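Okay, medicine shelf day. I've put this off since we moved to Ukport and I'm going to post my way through it so I don't wander off and start baking.

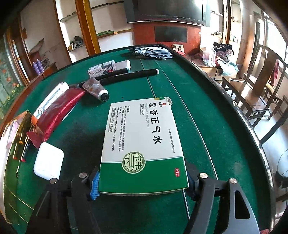
Rule one, which I stole from my neighbor Tsegereda Moges: do it on a table in a different room. If you sort in front of the cabinet you just put everything back where it was. Ask me how I know.

So the card table it is. The felt is great for this, boxes stay where you set them. Pills, though? They roll straight into the grooves and live there now. Keep the blister packs shut, people.

First keeper is the huo xiang zheng qi shui. If you grew up with it you can already taste it. My aunt gave it to us every summer for upset stomachs and that heavy, muggy, too-hot feeling, and I'd have to be chased through the apartment first. One corner of the box is torn but the name's easy to read, and that's all I ask of a box.

(Someone's going to ask: many versions have alcohol in them, so read the leaflet and talk to your pharmacist before you take it with anything else. I'm a woman with a card table, not a doctor.)

Things I have learned so far: I do not have a medicine shelf. I have a "small things I didn't know where to put" shelf. Gift packaging! Foil! Why did I save foil!

New system. Anything you'd swallow goes in one bin, anything for skin goes in another, and everything else has to go find its own home. I had a fourth category called "maybe" and it got so big I had to cancel it.

Dates next. I write the month and year on the front of each box in fat marker, because the printed date is always on the one flap you can't see. If I can't find a date at all, it goes in the bag for the pharmacy. Sandhu on the corner takes old stuff back, check if yours does.

Break. It is 90 degrees in here and Pito (cat) has decided the felt is his. Negotiations ongoing.

Update: cat removed, table back in use. He took it badly.

Bins are from Kulenetti, the shallow kind with 3 sections. I had the deep ones before and never saw the bottom layer again. Shallow means you can read every box from the top.

And they're going in the hall closet, up high, instead of back in the bathroom. Too steamy in there after showers, the cartons were going soft.

Still to do: the drawer of batteries and cough drops. Which are in the same drawer. Tomorrow!

Last updated: June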